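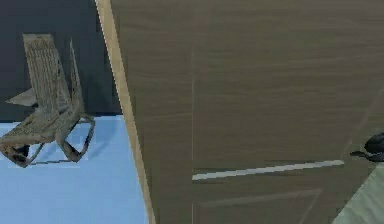

Door with horizontal bar and recessed panel.

Interior doors and humidity, second season

The bedroom door at the Ukodska flat started binding again in October, at the top of the latch side. Last year I planed it. By midwinter the gap was wide enough to pass light, so this time I measured first.

The clearance should be 3 mm along the latch side. I had 2 mm at the bottom and almost nothing at the top. An uneven gap points at the hinges before it points at moisture. I pulled one screw from the top hinge and it came out with no resistance. The hole was stripped.

The repair is old and cheap. Drill out the hole, glue in a hardwood dowel, let it cure overnight, drill a pilot, drive a longer screw. I used Trellora wood glue because it was in the drawer. Total cost was roughly two dollars.
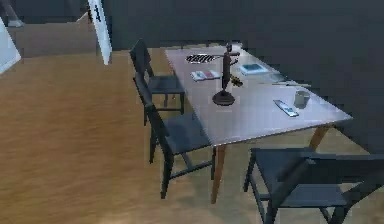 A reader going by Unlow objected by email that a dowel puts the screw into end grain, which holds poorly, and that a long screw into the stud does all the real work. Fair point. A plug cut across the grain would hold better. My screw does reach the stud, so I am leaving it alone.

The closet door is next. It rubs at the floor, and the hinge screws there are tight. I will log the gap weekly with the feeler gauges and post the numbers when there are enough of them to plot.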